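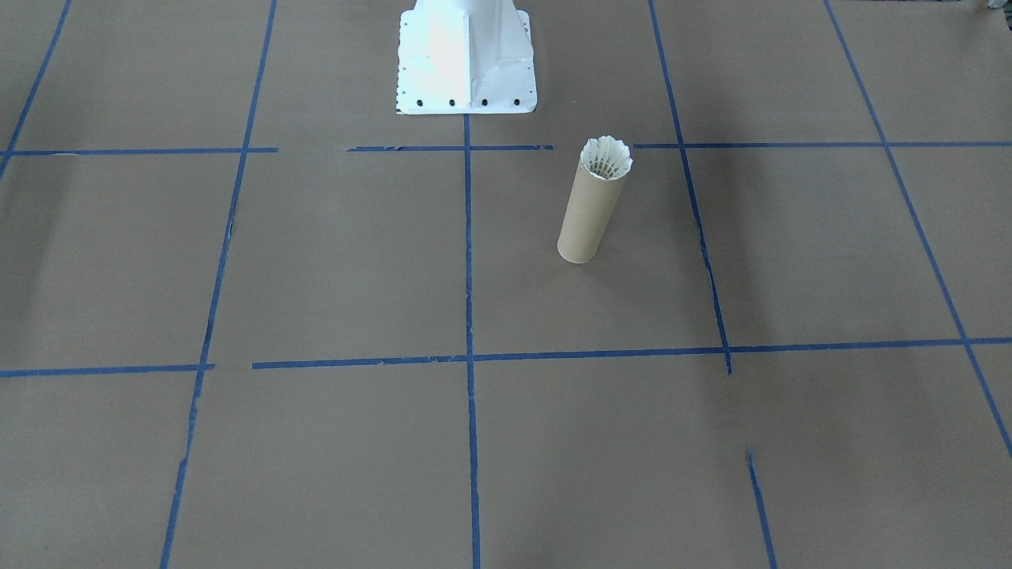
Kraft paper work surface marked off with painter's tape.

Preparing Family and Local Papers for Deposit

Rosard Library, Local Collections
Revised 20th October

This guide is for households, clubs and small businesses that intend to deposit papers, photographs or record books with the Library. It explains how to sort, clean, house and list the material before it is brought in. Depositors who follow it will find that their collection is accepted more quickly and is open to readers sooner.

The guide does not cover film reels, sound recordings or textiles. Please contact the collections desk before handling any of these.

Before you begin

Do not throw anything away at this stage. Envelopes, wrappers and loose notes often carry dates or names that appear nowhere else. If the papers have been kept in a particular order by their owner, make a short written note of that order before moving them. A note such as "top drawer, bills; second drawer, letters tied with string" is sufficient.

Wash and dry your hands, and remove rings and bracelets. Cotton gloves are not recommended for paper, as they reduce the sense of touch and can catch on torn edges. Clean nitrile gloves should be worn for photographs and negatives.

Food and drink should be kept in another room. Use pencil only.

Setting up a sorting table

Choose a large table away from direct sunlight, radiators and open windows. Cover the full surface with clean paper, taped down at the corners so that it does not shift. Brown kraft paper is suitable for sorting, which is a short task, but it should not be used to wrap or store documents. Most kraft paper contains acid and will discolor whatever it touches over time.

Divide the covered surface into large sections with low-tack painter's tape. Each section will hold one group of papers. Write the name of the group in pencil on the covering paper, near the edge of the section, so that the label remains visible once papers have been set down. Tape must never touch the documents themselves.

Six sections are enough for most family collections:

Letters and postcards
Legal and financial papers
Photographs
Diaries and notebooks
Printed items, such as programs and newspapers
Unidentified

Clubs and businesses may prefer minutes, accounts, membership records, correspondence, publicity and unidentified.

Sorting

Work through one drawer, folder or envelope at a time. Finish it completely before opening the next. Place each item in its section face up, and keep items that were pinned or clipped together as a single unit.

Do not read as you sort. Reading is the most common cause of delay, and depositors who stop to read letters frequently abandon the work halfway. A glance at the heading, the date and the signature is normally enough to decide where an item belongs.

Where an original order exists and makes sense, keep it. A set of letters that a family member arranged by correspondent should stay arranged by correspondent, even if the rest of the collection is arranged by date. The Yadav papers, deposited with the Library in this way, came to us as 844 letters in bundles made by the recipient. Those bundles have been retained, and readers have found them a useful guide to who was writing to whom.

When a section becomes full, square the pile gently, place it in a temporary folder and begin again. Piles should not be allowed to rise above the height of a hand laid on its side.

Cleaning and removing fasteners

Brush loose dirt from each sheet with a soft, wide brush, moving from the center outward. Do not use erasers, damp cloths or household cleaning products.

Remove rubber bands, plastic clips and rusted paper clips. To remove a rusted clip, lay the paper flat, slide a strip of thin polyester film beneath the metal on each side, and ease the clip away along the film. Staples may be left in place if they are bright and firm. If a fastener does not come away easily, leave it and put a slip of paper beside it for our staff.

Do not attempt to remove old adhesive tape, and do not repair tears. Torn sheets should be placed in their own folder with all of the pieces.

Mold requires separate treatment. If you find fuzzy growth or a strong musty smell, stop work, place the affected items in a paper bag and call the collections desk. Do not brush them.

Photographs

Hold prints by the edges. Identify people and places on the sleeve or folder – never on the front of the print. If the back of the print must be marked, use a soft pencil, with the print face down on a hard, clean surface, and write lightly along the margin.

Albums should be left whole. Pages that have come loose may be placed between sheets of unbuffered tissue and returned to their position.

Housing

Place sorted papers in acid-free folders. A folder should hold no more than will allow it to close flat. Write the title and the date range on the folder tab in pencil, for example "Letters from Torno, November and after."

Stand the folders upright in an archival box, or lay them flat if the sheets are large or fragile. A box that is partly full should be packed out with crumpled acid-free tissue so that the folders do not slump. Boxes must be light enough for one person to lift with ease.

The Library will supply boxes and folders for accepted deposits on request.

Making a list

Every deposit must be accompanied by a list. It may be typed or handwritten. For each folder, give:

Box number and folder number
Title of the folder
Earliest and latest dates, if known
Any damage
Any names that a reader might search for

There is no need to list every sheet. The list will be entered in Arkivik, the Library's catalog, where each folder receives a permanent reference. A single deposit may contain up to 3000 items before a staff visit is required; larger collections should be discussed with us in advance.

Restrictions

Some papers contain private information about living people. Medical letters, school reports and personnel files should be placed in a separate box and marked "Review." The depositor and the Library will then agree on a closure period in writing – this must be settled before the deposit form is signed.

Delivery

Deposits are received by appointment at the staff entrance. Bring the boxes, two copies of the list and a form of identification. A receipt will be issued on the day, and a signed copy of the deposit agreement will follow by mail.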